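Streetscape renewal on Mendonça Avenue: a conversation with Maiara Guerra

24 Jan 2018

The Plaltley town council will decide next month whether to close the southern end of Mendonça Avenue to through traffic and give the width of two lanes to footpaths, seating and a covered market area. Maiara Guerra, the council's manager of public space, has overseen the proposal since its first draft. She spoke with the Civic Bulletin at the council offices.

Ms Guerra began with the matter raised most often in submissions, the loss of kerbside parking. The plan removes 40 spaces between the library and Bivano Arcade and restores 19 of them in the side streets.

"We have never described that as a neutral outcome," she said. "There are fewer spaces and they are further away. The council's view is that the avenue has been asked to serve as a car park, a bus route and a main street at once, and that the main street has come off worst."

The submission period closed in November. Traders were divided, with the cafes largely in favour and the hardware and furniture businesses largely opposed. Ms Guerra said the opposition had altered the design in two respects. A loading zone, originally placed behind the arcade, has been returned to the avenue itself, and vehicles making deliveries will be admitted until mid-morning.

"A shop that sells wardrobes has different needs from a shop that sells coffee," she said. "The first draft did not recognise that adequately, and we were told so in plain terms."

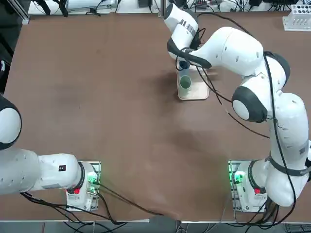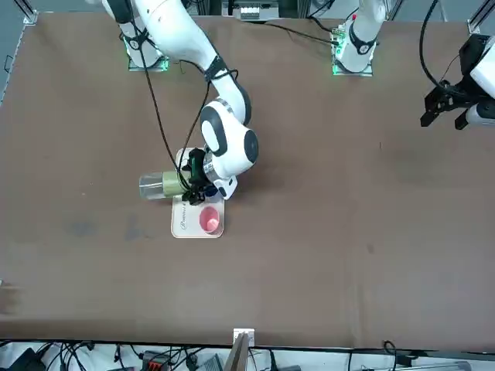
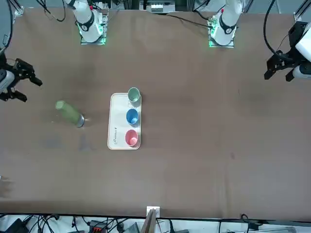 On the question of the bus route, Ms Guerra was more guarded. The operator, Trolline, has agreed in principle to run its services along the parallel street, but has asked that the stop outside the medical centre be kept. Council engineers are yet to confirm that a bus can turn safely at that corner once the kerb is widened.

"I would prefer to have that settled before the vote," she said. "If it is not settled, the report will say that it is not settled. Councillors are entitled to know which parts of the plan are firm and which parts are still being worked through."

She rejected the suggestion, made in several submissions, that the closure was being pursued for the benefit of the arcade's owners. The arcade will contribute to the cost of the awning on its own frontage and to nothing else, and it will have no say in the allocation of market stalls. Those will be let by the council under the same permit system that applies in the park.

The area to be repaved measures 3,888 square metres. Asked about the choice of surface, Ms Guerra said that the council had settled on concrete pavers for the greater part, with the existing bluestone lifted, cleaned and relaid along the gutters. Brick was considered and set aside on grounds of cost — a decision she described as regrettable.

"I like brick very much," she said. "I also have to maintain whatever we put down for the next 20 years."

The works, if approved, would proceed in two stages, beginning at the library end. Pedestrian access to every shopfront is to be maintained throughout, and the council has undertaken to give traders written notice before any footpath is lifted. Night works are not proposed, although the contractor may apply for them at the intersection.

Ms Guerra acknowledged that some residents remember an earlier attempt to close the avenue, which was reversed within a year. She said the comparison was fair but incomplete. The earlier closure relied on planter boxes and signs, and nothing was done to the road surface or the lighting.

"People were invited to walk on a road, and it still looked and felt like a road," she said. "They stayed on the footpath, as anyone would."

The officers' report will be available at the library and at the council's front counter before the meeting. Residents who wish to address councillors must register with the governance office. Speakers who lodged a written submission will be heard first.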